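3.2 Kitchen islands and the routes people take around them
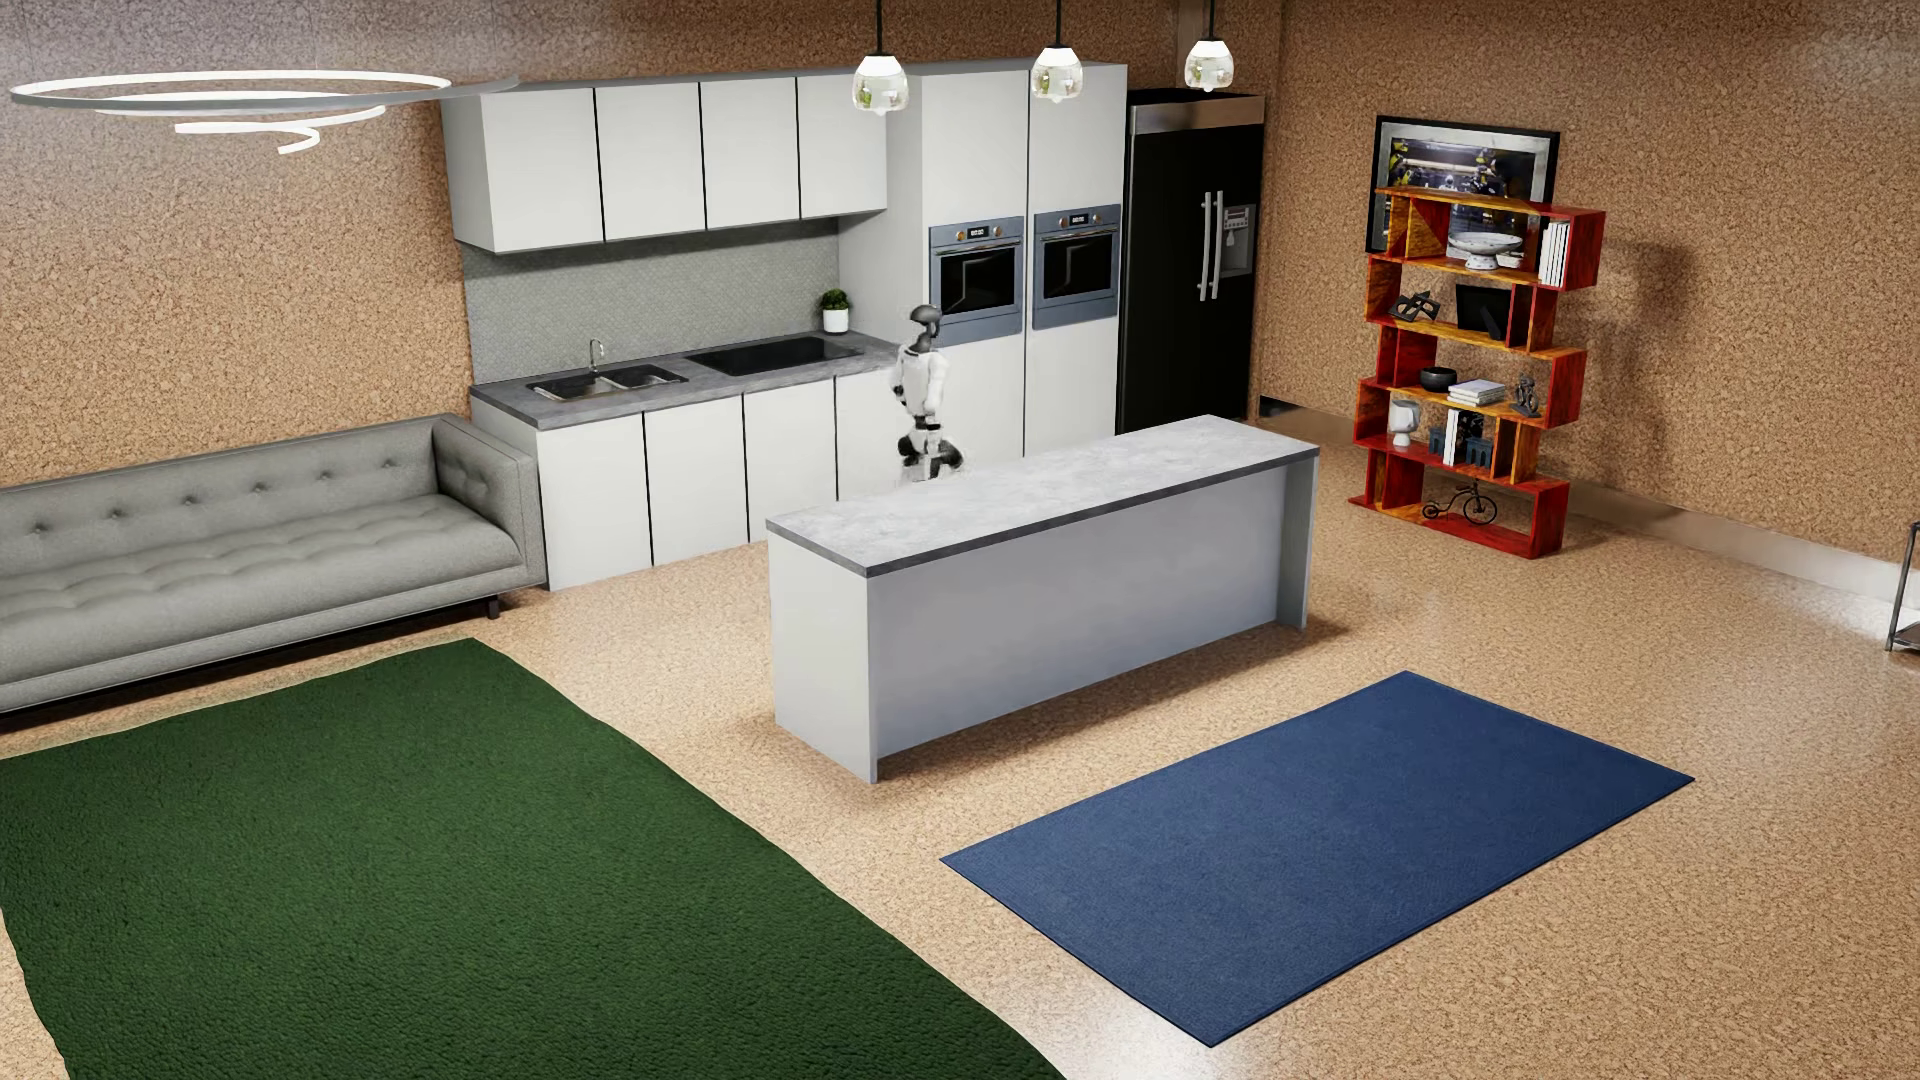

Figure 4. Rendered kitchen with a long island standing in front of a run of cabinets on the back wall, leaving a working gap between the two. A humanoid robot stands in the gap.

The working gap is the strip of floor between an island and the cabinets behind it (Figure 4), and it turned out to be the richest part of our whole survey. We went into this study expecting the stove or the sink to explain most of what people do in a kitchen. Both matter, of course, but the gap decides who can pass whom, which drawers can be open at the same moment, and whether a second cook is a help or a traffic jam. Once we began drawing routes on floor plans, the gap was where the lines piled up, in home after home.

Routes were collected with the diary method described in Section 2. Each household in the Ereck sample kept a paper floor plan on the refrigerator door and traced their path in pencil during the preparation of one evening meal, with a fresh sheet for each meal. The method is old and cheap, and we are very fond of it. People draw loops, cross them out, add notes in the margins ("went back for salt"), and those notes often tell us more than the line does. In all, 600 sheets came back in usable condition, and from these we coded 3,000 separate trips, where a trip is any movement from one work surface to another with a pause at the end.

Three kinds of route appear again and again. The first is the pivot, in which the cook hardly walks at all and simply turns between the island and the back counter. The second is the lap, a full circuit of the island, usually made to reach something stored on the seating side. The third we call the detour: the cook sets off on the short route, finds it blocked by a person, a pet or an open dishwasher, and goes the long way. Detours delighted us from the first week of coding, as they are the only route type where the pencil line regularly shows a change of mind. There is often a small hook at the start, like a fishhook, where the cook turned around.

The length of the island had a clear effect on laps and a much weaker one on pivots. With a short island, a lap costs little and people make it without thinking, even with both hands full. With a long one, they start to plan. Households in the Gidey apartments, where the islands were the longest in the sample, had taken to moving everyday items to the cabinet side within a few months of moving in – plates first, then glasses, then the cutting boards. Several wrote on their sheets that the far side of the island had become "the homework side" or "the mail side." We did not ask about this and were very happy to find it.

Wall storage above the back counter pulls in the other direction. Cooks who keep dry goods in upper cabinets tend to stay inside the gap for the first part of a meal and leave it only when serving. Cooks who rely on a separate pantry cross the open end of the island early and often. Among pantry users, the position of the open end relative to the pantry door predicted the number of detours better than any measure of the gap itself, including its width. This was the strongest single result in the section and we return to it in 3.4, where the Trustier plans (same cabinets, mirrored pantry) allow a direct comparison.

One caution on the coding. A pivot and a very short trip can look alike in pencil, particularly when the cook has traced over the same spot many times. Two coders worked on every sheet separately and then met to settle differences. Most disagreements were of exactly this kind. We kept the rule that a visible step away from the counter counts as a trip, however small. A stricter rule would shift some trips into the pivot class but would leave the order of the three route types unchanged in every building.

Two-cook meals deserve a word of their own. They made up a modest share of the sheets, and they are wonderful to read, with two pencil colors winding around each other like ivy. In narrow gaps the colors separate quickly, one cook taking the back counter and the other the outer face of the island, with ingredients handed across the top. In the wider Ultance kitchens the colors stay mixed through the whole meal. Table 6 gives the counts by building, with shared and single meals listed separately.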